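## About Cliden

Cliden records examples of everyday handling tasks for teams training robot arms. Prakash Devadiga and Despina Barbu started the company in a shared workshop, and we now have 11 people and 8 recording stations.

Most of our work is teleoperation. An operator guides the arm through a task, and we save the wrist camera view, the joint positions and a short written label. Kwabena Ackah runs the stations. Catinca Marinescu checks every recording before it goes to a client. Our current household set, Casberg, holds 1,948 recordings, and we add to it each August.

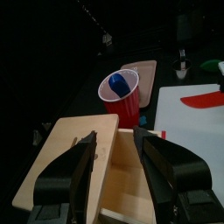 Casberg is built from ordinary objects, and operators change the layout between recordings. A station might be set with a wooden box with its lid open, and a red plastic cup behind it with a blue block inside. Failed attempts are kept and labelled as failures.

Clients can ask for their own objects and colours. The minimum order is 200 recordings. Nelu Munteanu handles new enquiries.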